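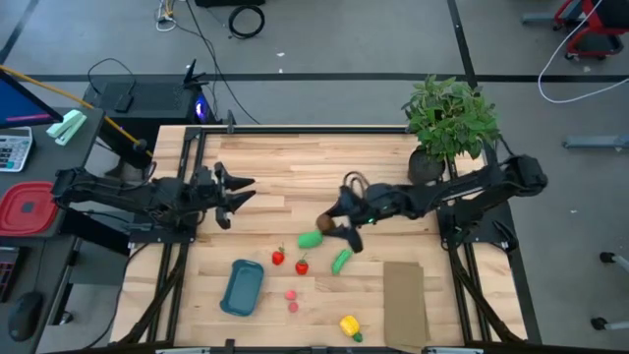
Grostbridge staff wanted to know, before anything else was minuted, whether the arms would mean fewer shifts on the sorting benches. The same voice added that people would sooner hear a plain answer now than read it off a roster in July.

Minutes – Automation Working Group, Grostbridge site
Held June 9, 2019, in the upstairs lunch room. Quorum met. Minutes of the previous meeting accepted with one correction (the Kellar line is the packing line, not the wash line).

1. Shifts and hours

The answer given was that no bench hours are being cut this financial year, and that this will be put in writing and pinned up beside the roster. What happens the year after has not been decided. Several people said they would like it decided with them in the room, and management agreed to bring the draft here first.

2. Progress on two-arm picking

Really good news on this one! The practice work with play food on the timber bench is going ahead, and the mood in the room was very much one of wanting to come and watch. Between the small round pieces and the longer ones there is plenty for a pair of grippers to sort out, and everyone who has stood at a bench for a full day knows how different a strawberry is from a cucumber in the hand. Moving to real produce was discussed at length. Bruising is the worry. The group agreed to stay on play food until the grip settings have been gone over with the bench crew, who know better than anybody how hard you can squeeze a ripe capsicum.

The log stands at 3099 attempts, of which 518 were run with a bench worker choosing the layout of the items. Those 518 were felt to be the most useful of the lot – people put things down the way they really arrive, touching each other and facing all directions. More of this, please.

3. New duties on the benches

Anyone who sets out items, resets the table or marks up the log is doing skilled work, and the meeting was firm that it be paid as such. Agreed that time spent on the arms goes on the timesheet under code 612 and attracts the higher-duties rate from the first hour. A question was asked about people who would prefer to have nothing to do with it. They can stay where they are and it will not be held against them.

The Gralutum training module was praised for being short. It was also criticised for assuming everybody has used a computer at work before. An extra session on the basics will be run in paid time, with no more than a handful in each so that there is room for questions. Night crew asked for one of their own and will get it.

4. Wrists and shoulders

This drew the most talk of the afternoon, and the warmest. The repetitive reach on the Kellar line has been raised at nearly every meeting since the group began, and if the arms can take on even part of it, a lot of sore shoulders will be grateful. Job rotation is to continue in the meantime. It was pointed out that standing and watching a machine brings its own aches, so stools have been requested.

5. Who can stop it

Moved and carried: any worker may stop the arms at any time, without asking first and without filling in a form afterwards. The stop procedure will go up in large print in the languages spoken on the floor.

6. Other business

Qureshi has offered a visit to its depot, where similar equipment has been in use for a while. Plenty of interest. Two cars will be needed, possibly three, and day crew and night crew should both be represented.

The suggestion box produced 100 slips, a record for us, and a fair share of them were names for the arms. Held over, as the left and right arms had rival supporters and time was short.

The lunch room kettle has been reported again.

Actions
Written statement on hours – management, before the July roster
Basics session, day and night – training desk
Stools for the picking bench – stores
Depot visit, dates and cars – site office

Next meeting in July, same room.

Last updated: after corrections from night crew
Shares: 6 Comments: 4

Recent items
Higher-duties rate: how to fill in your timesheet
Kellar line rotation chart
Notes from the Gralutum training day
Car park resurfacing – where to park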